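Folding tees for the clothing swap: thirds or halves?

plerkis_pat
Right, the swap is 21st October and I've got first go at the folding table. I was taught halves, sleeves in, then up from the bottom. Last time we had 92 tops on the shelves and by lunch it looked like a bin had tipped over. What does everyone else do?

hamdan_road
Thirds! Always thirds. Lay it face down, one side in, sleeve back on itself, same on the other side, then fold up from the hem. They stand on end in a tub and you can flick through them like records.

jurnumgirl
Disagree, sorry. Thirds are lovely in your own drawer but at a swap people pull one out, hold it up and chuck it back. Halves are quicker to redo, and I'd sooner be chatting than refolding all arvo.

plerkis_pat
Fair point. My bigger trouble is the creases, I always seem to fold them in. This blue crew neck is my practice one, collar at the far side of the table:

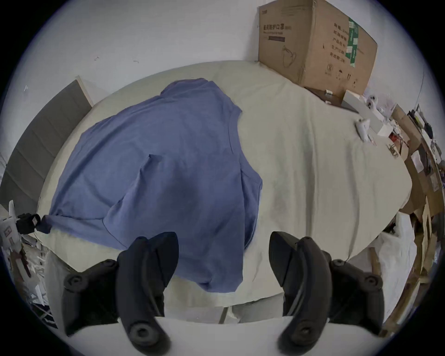
Jevbridge Clothing Swap Club

jurnumgirl
Lovely colour! I'd smooth out that diagonal fold near the bottom before you do anything else. Flat hands, middle outwards, then give the hem a little tug.

hamdan_road
Yep, and pull the sleeves out straight too. I still say thirds though, it keeps the collar nice and flat.

Lama Salameh
Could we do thirds for kids' sizes and halves for adults? The little ones vanish in a pile otherwise. I've got 4 tubs we can use, and 7 if my sister gives hers back (she's had them since July).

jurnumgirl
I can live with that. Not refolding the kids' ones but!

plerkis_pat
Deal. Lama, can you bring the 4 and I'll do the size labels?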